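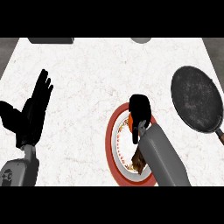
Chapter 4
When the Grip Is Lost

Print this page | E-mail this page

In February a two-handed robot at the Nultismont test kitchen dropped a dinner plate. No one was hurt. The plate broke, the arm kept moving, and the empty hand went on to finish the job as if the plate were still in it. The control program, Dridel, logged the run as a success.

This chapter is about that kind of fault. A dropped plate is a small loss. A machine that does not know it has dropped something is a safety matter, and it calls for a different repair.

The engineers at Pruretia, who built the hands, first looked for a worn finger joint and found none. They then went back to simulation and ran the plate task 726 times, with food on the plate and a pan on the same table. The grip was lost in 203 of those runs. In 15 of the 203, Dridel again reported that all was well.

Those 15 runs had one thing in common. One hand was working low over the plate, close to the food, while the other was open and away from it. The program took its reading of grip force from the wrong hand for a short time after each switch. An old value was passed along as a new one.

Ngô's rule, which we will use through the rest of the book, says that a reading with no time attached to it must be treated as no reading at all. Section 4.1 applies the rule to force sensors. Section 4.2 covers the stop signal and where it should be wired. Section 4.3 returns to the test kitchen and the repair.

Before you go on, review the terms "slip," "hold force" and "safe stop" from Chapter 3.

Print this page | E-mail this page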